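De : Uriel Garrido
À : liste manipulation
Objet : Re: Journée portes ouvertes Ostilis, poste 7

Bonjour,

Réponses dans l'ordre.

> Nous serions 16 à venir de chez Condach en mars. Le poste 7 sera-t-il
> en service ? On nous avait parlé d'un bras autonome sur le tri de
> visserie. Et peut-on essayer soi-même ?

Le poste 7 sera en service toute la matinée, mais en téléopération de référence uniquement : un opérateur, une pince tenue dans chaque main, table blanche, casier à tiroirs jaune et noir. La tâche consiste à ranger des écrous hexagonaux dans les tiroirs. Le bras autonome tourne chez Serkis et n'est pas transportable.

Pour les essais, comptez 5 minutes par personne, réglage des pinces compris. À 16, il faudra faire deux groupes. Les câbles passent sur les poignets : manches ajustées, pas de montre.

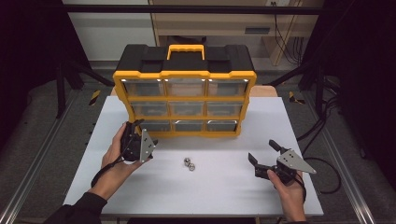
La difficulté principale reste la prise des petites pièces métalliques posées à plat. Les doigts doivent arriver presque parallèles à la table, faute de quoi l'écrou glisse. L'ouverture du tiroir demande une traction bien dans l'axe, l'autre pince pouvant servir d'appui contre le casier.

Acuña présentera ensuite le traitement des trajectoires, salle du fond. Merci de m'envoyer la liste des noms pour les badges.

Cordialement,
U. Garrido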